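Gratitora Building Residents' Association
Minutes of the Heating and Ventilation Working Group, November meeting

Present: Katia Cocco (chair), Maricruz Palacios (minutes), M. Polák for the managing agent Colent, owners of units 2B, 3A, 4D and 5C.
Apologies: owner of unit 1A.

Meeting opened at 6:40 p.m.

1. Minutes of the previous meeting
Accepted with one correction. Under item 4, "return temperature" should read "supply temperature." M. Palacios to reissue.

2. Boiler plant
Polák reported that boiler 2 was back in service after replacement of the flame sensor. Boiler 1 continues to carry the base load. Burner run time on boiler 2 since the repair is 143 hours, with no lockouts recorded.

The service contractor recommends lowering the supply temperature in mild weather. The present curve was set when the risers were uninsulated and has not been changed since. 3A asked whether top-floor units would notice. Polák said the change would be made in two steps, with a week between them, and reversed if complaints came in. Agreed.

The expansion tank was found low on charge and has been brought back to the value on the plate. To be checked again in the spring.

3. Radiator balancing
Balancing valves on the east riser have been set and tagged. The west riser is outstanding – two valves are seized and need to be replaced with the riser drained. Quote received for $1744 including labor, draining and refill. Units on the west riser will be without heat for one working day. 4D asked for written notice to be posted in the lobby as well as sent by email, as the last notice went to an old address list.

Quote approved. Colent to schedule the work and update the list.

4. Humidity readings
Data loggers were placed in the stairwell, the laundry room and four apartments. Stairwell and laundry readings are within the expected range. Two of the four apartments show relative humidity above 60 percent overnight, with a drop each morning that matches the windows being opened.

K. Cocco noted that both apartments have papered outside walls and that surface temperature at the corners matters more than the average for the room. Corner readings are to be taken with the contact probe, at floor level and at head height, before any decision on extra insulation.
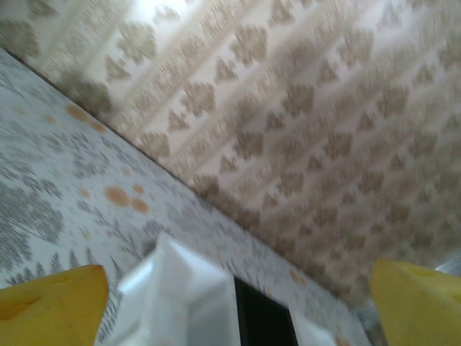
Maricruz Palacios objected that overnight humidity would stay high whatever the walls were doing as long as the bathroom fans ran only with the light switch, and asked that fan run time be dealt with first. Polák replied that the existing switches can be exchanged for timer switches without new wiring. The Oro model priced by the contractor has an overrun adjustable up to 15 minutes. 5C preferred a humidity-controlled switch. The price difference was not known at the meeting.

Agreed to fit timer switches in the two apartments concerned, repeat the logging for the same number of nights, and compare. Corner readings to go ahead in parallel.

5. Budget
Balance of the working group's allocation before this meeting's approvals is $2,325. After the west riser work, $581 remains. Timer switches and probe rental are to be charged against this. No further spending without a vote by email.

6. Other business
2B reported knocking in the pipes at start-up, mostly before 6 a.m. Polák to check the pump speed setting and the pipe clips in the ceiling void under 2B.

The boiler room key is missing its tag again. Colent to supply a new one.

Actions
Colent: schedule west riser, correct address list, obtain price for humidity-controlled switch, key tag.
Polák: supply temperature, step one; pump speed; pipe clips.
K. Cocco: corner readings, probe rental.
M. Palacios: reissue corrected minutes, collect loggers.

Meeting closed at 7:55 p.m.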